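Defne Gezer
19/11/2025

Thread on a small result from our lab. I wanted to write it since September, but first I had to be sure that the number is real. It is about a question that sounds boring: when two hands share a task, which hand should the model predict first?

The task is tidying blocks into a container on a checkered cloth. We record people doing it with two hand-held grippers, and we train one policy for both arms from these recordings. No robot is needed until the test. 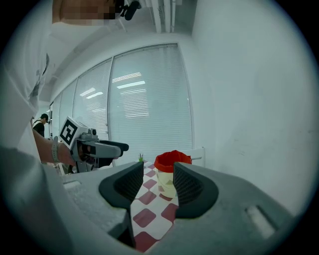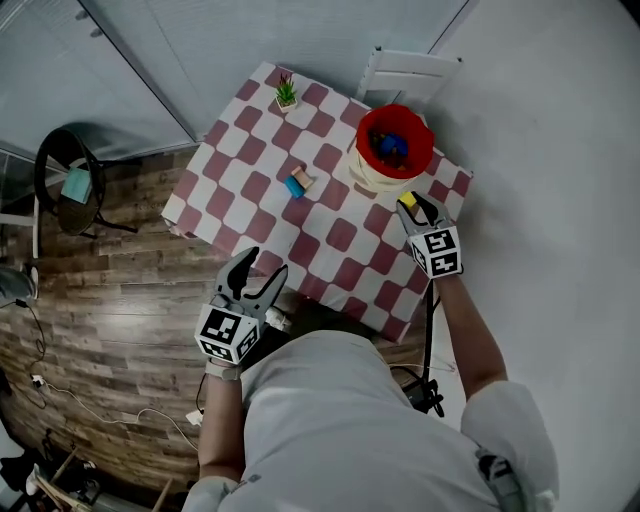

Most two-arm policies I have read predict both arms together, as one long action vector. This is simple and it often works well. The problem is that the training treats the idle hand and the busy hand as equally important at every moment.

In our recordings, one hand is often waiting. It hangs open, moves a little, drifts. The person does not mean anything with this movement. But the model does not know that, and it spends effort to copy the drift.

So Remedios Malabanan proposed a very plain change. For each short piece of a demonstration we mark one hand as "leading". The model predicts the leading hand first, and then the other hand, given the first one. We call this version Nirkudent. (She chose the name. I lost the vote.)

How do we decide who is leading? We tried three rules.
a) the hand that moves faster
b) the hand whose fingers will close or open next
c) a person watches the video and marks it

Rule (a) was bad. The idle hand sometimes moves fast, for example when the person pulls it back to make space. Rule (b) was almost as good as rule (c), and it costs nothing. We use (b) for everything below.

The data: 4,000 demonstrations, all from the same task family, with different blocks and different places for the container. The baseline and Nirkudent see exactly the same data and train for the same number of steps. I repeat this because in my first comparison it was not the case, and the first comparison looked much nicer.

The test: 428 trials for each version, on our two-arm setup, which everyone here calls Javier. A trial is a success only if every block is inside the container at the end and the container still stands in its place.

Result: the baseline failed in 2 times as many trials as Nirkudent. Most of the difference comes from one kind of failure, where the free arm wanders into the path of the arm that carries a block.

The other kinds of failure did not change. Blocks that slip at the moment of grasp slip as often as before. I did not expect the method to help there, and it does not.

Something I find strange and cannot explain yet: the gain is bigger when the container is close to the middle of the table. I thought it would be the opposite, or at least equal on both sides. If you have an idea, please write to me.

Limits, so that I say them before you do. It is one task family. It is one setup. When both hands must work on the same object (we tried passing a block from hand to hand), rule (b) changes its mind too often and the motion becomes shaky. For passing, the baseline is better. I would not use our version for folding cloth.

Also, we had to throw away the first 16 recordings because the marker tracking on one gripper was lost for long pieces. Check your tracking before you check your model. I spent many evenings looking for an error in my code, and the error was in the poses.

Some people asked if it is slower. Yes, a little, because the second hand has to wait for the first. With short action chunks we did not notice it in the motion. With long chunks you can see a small pause at the start of each one.

We compared also with the public Cunilix policy, but I do not put this number here. Their model was trained with a different camera position, so the comparison would not be fair to them. We are retraining it on our data now.

The write-up goes to the Jerkstead workshop. It is four pages, and one of them is only failures. The code for rule (b) is very short, and I will post it when Remedios finishes cleaning my comments.

One correction to the post about the trials: "in its place" means the container did not leave the square of the cloth where it started. Someone asked me this in a message and the question was good.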